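Monday, barrel bench

Picked up the cane distillate trial where last week's page stops. Fimell cask, second fill, against the Staklow cask, first fill. Same spirit into both, same fill strength, same shelf. Samples pulled at 9 in the morning before the heater came on.

Staklow: nose is char and wet cardboard at first, then vanilla after the glass has stood. Palate is hot and narrow. Tannin is already high for the age and the finish dries out quickly. Color is well ahead of the other cask, but I would not read much into that with a first fill.

Fimell: grassier, some banana, a little brine. Wood is present but behind the spirit. With water it opens up and the banana drops back. Left at strength it has a solvent edge that was there in the new make too, so that one belongs to the still run and the cask can't be blamed.

Dilution check at 40 percent on both. Staklow went slightly hazy within the hour, Fimell stayed clear. Chill test not done, bath is still out for repair. Repeat the haze check with the other water before anyone starts talking about filtering.

Hydrometer reads high against the Lornutov density meter again. Cleaned the cell, ran air and water, same offset. Using the meter values in the log and marking the hydrometer ones in pencil. The Ozoliņš thermometer agrees with the meter.

Angel's share: not calculated. The Staklow cask was weighed with the bung out last time, so the starting figure is no good. Reweigh both with bungs in and start again from there.

Plan: move the Staklow spirit to a tired cask before October. Leave Fimell alone. Blind tasting of 2 glasses each, at strength and cut, black glasses if they have been washed properly - last time they smelled of detergent and the whole sheet had to be thrown out.
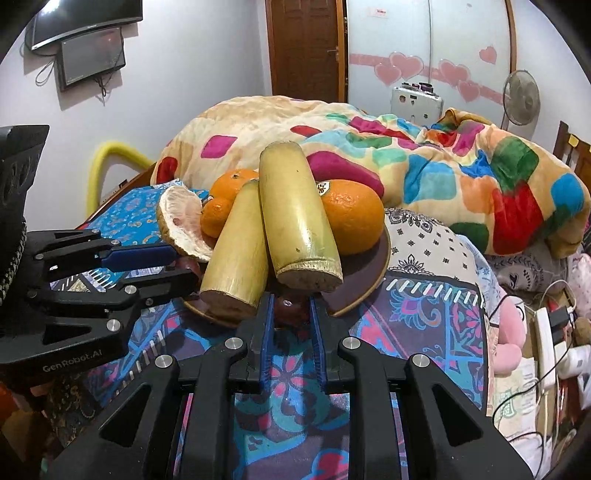

To do next session

Reweigh casks, bungs in.
Haze check on Staklow, second water.
Recalibrate or retire the hydrometer.
Relabel the sample bottles, ink is running.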